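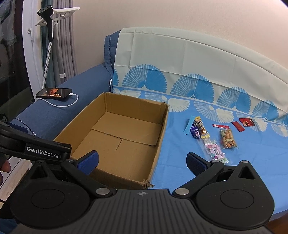

Bedroom 2, the bed by the wall, with the open box on it.

Kirside Guest House: Room Safety Walk-Through, Upstairs Bedrooms
Checked by: Solomiia Romaniuk
Walked with: Ostap Vasylenko
Date: October 31, 2023
Form no. 3423

A few words first, as usual. I know the form only asks for OK, Fix or N/A, and I know Inna Vakulenko would be perfectly happy with a page of OKs, but I find the little notes help so much when we come back in February and try to remember what on earth we meant. So please bear with me, and read the comments with a cup of tea if you can!

BEDROOM 2

1. Clear path from door to bed
OK
Comment: Much better than last time. The suitcase stand has moved to the landing, and Ostap walked it with the lights off and didn't bump into a thing.

2. Bed frame steady, no wobble
OK
Comment: We both leaned on it, one at each end, and it held nicely. Ostap tightened one bolt on the wall side anyway, because he had the wrench in his pocket and I think he wanted to use it.

3. Headboard firmly attached
Fix (small)
Comment: The blue upholstered headboard moves a touch if you sit back hard against it. It is safe to sleep there, but I'd like the brackets looked at before the next long booking. The fabric itself is lovely and I wouldn't change it for anything.

4. Bedding clear of heaters, lamps and cords
OK
Comment: The sky-blue sheet with the fans on it hangs down on the wall side, so I got down on my knees to see what was behind it. No outlet there, no heater, no cord. If anybody ever moves this bed to another wall, please do this one over again, as the sheet is generous and will hang wherever you put it.

5. Boxes and packing material stored safely
Fix
Comment: The brown box was empty when we looked. It has tall walls and no lid, and the front right corner is slightly torn and frayed low down. One of the top edges bends outward a bit, too. I would not carry anything heavy in it. Zsófia Hajdu wants it for the spare pillows and I think pillows are just right for it, but books or the iron, please no. A strip of wide tape on the corner and another along the seams underneath would make me feel easier. When it's full it goes on the closet floor, with the tall side to the back, and never on top of the wardrobe. (We all remember the wardrobe.)

6. Nothing left on beds overnight
Fix
Comment: Just a reminder for everyone, me included. Boxes and laundry come off the beds by the end of the day, and especially anything cardboard if a bedside lamp is going to be on.

7. Smoke alarm tested
OK
Comment: Very loud. Sorry to the people downstairs!

8. Window opens and latches
OK
Comment: Stiff, though it does latch. A little candle wax on the runner did wonders in Bedroom 1, so I'll bring the stub next time.

BEDROOM 3

9. Rug edges flat
Fix
Comment: The corner nearest the door curls up. Severyn Dmytriv has the Flirex gripper tape and promised me a piece. It wants 20 inches along the short side, and please press it down well.

10. Bedside lamp, cord and bulb
OK
Comment: The bulb is a 40 watt and the shade allows for it. I checked the label twice without my glasses and once with.

11. Shelf above bed
Fix
Comment: I would love for this shelf to live somewhere else. Until it does, only light things on it, meaning the tissue box and the small clock. The framed print can lean on the dresser.

LANDING AND STAIRS

12. Handrail secure
OK
Comment: Solid all the way down. The third bracket squeaks but doesn't give.

13. Linen closet, nothing stacked above shoulder height
Fix
Comment: The top shelf has crept up again. Could the heavy Moroz blankets come down to the bottom, and the pillowcases go up in their place?

TO DO, AND BY WHOM

Headboard brackets, Bedroom 2: Ostap
Tape the box, fill with pillows, into the closet: Zsófia
Rug corner, Bedroom 3: Severyn
Linen closet reshuffle: me, and whoever is tall
Next walk-through: February

Copy to Inna, and one on the hook by the kitchen door. Add your own notes in the margin if I've missed something, there is plenty of room on the back.

S. Romaniuk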